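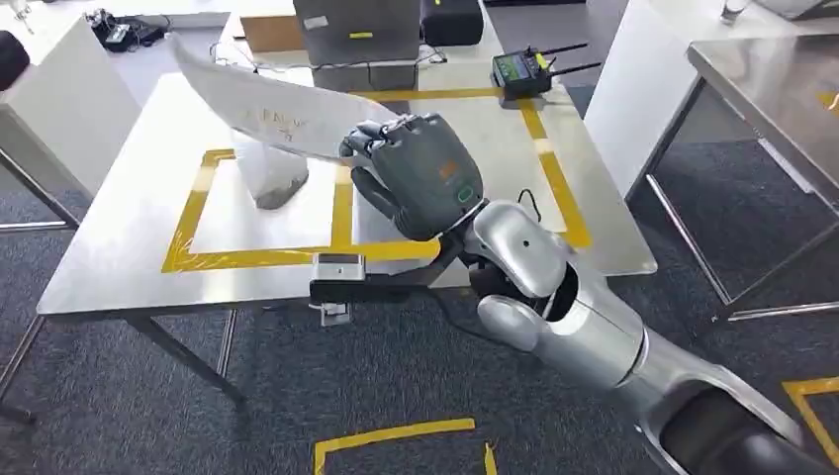
Recording demonstrations at Plarnier: frequently asked questions

These are the questions new operators send us most often. If yours is missing, ask your shift lead before you start a session.

Do I need experience with robots?

No. Most of our operators had none when they started. You get three days of practice on the Timus arms, and the episodes you record in that time are not kept.

What is the difference between guiding by hand and remote control?

When you guide by hand, the motors are soft and you move the arm yourself by the forearm. We use this for slow tasks and for teaching fixed poses. In remote control you wear gloves at the operator station and the arm copies you. Anything with bags, crates or shelves is done by remote control.

What counts as one episode?

One full attempt at the task, from the start pose back to the start pose. A bag episode usually takes less than a minute. If you pause to think for a few seconds, keep going. If you have to leave the station, end the episode and mark it incomplete.

How many episodes do I need to record?

The target for a new task is 800 good ones, shared among everyone on it. One person does about 200 before moving to something else. The bag task stood at 335 at the end of October. 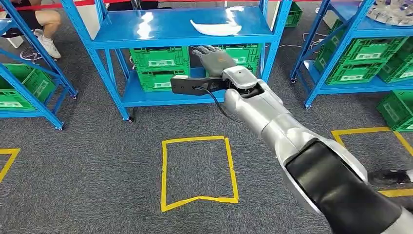 Svitlana Nazarenko
Demonstration Lead, Plarnier

What is the yellow tape on the floor for?

It marks positions. Shelves and tables get moved between tasks, and the tape lets us put them back where they were. Please don't peel it up or add your own. If a shelf has drifted off its mark, stop and tell Keith Henare.

Should I start from the same place every time?

The arm, yes. The objects, no. Move the bag or the crate a little between episodes and turn it a different way now and then. A policy trained on one exact layout tends to fail when the layout changes.

What if I drop something?

Keep recording if you can recover with the same hand. Those episodes are useful and should be tagged "recovery." If the object ends up out of reach, end the episode and tag it "failed." Do not delete it.

How tight should the grip be on a plastic bag?

Close the thumb against the fingers until the film stops sliding, then leave it there.

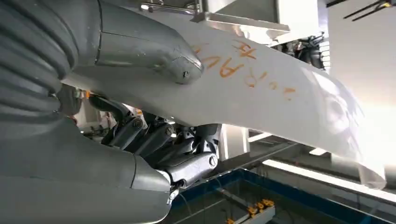

Squeezing harder does not help with thin film, and it makes the release slower. Open the hand all the way when you let go, or the plastic may cling to a fingertip.

Can I watch my episodes afterward?

Yes, in Mirani, under your operator number. Reviews are posted by 4 p.m.

Who do I contact about glove problems?

Oleksandra Lytvynenko. Recalibrate once first.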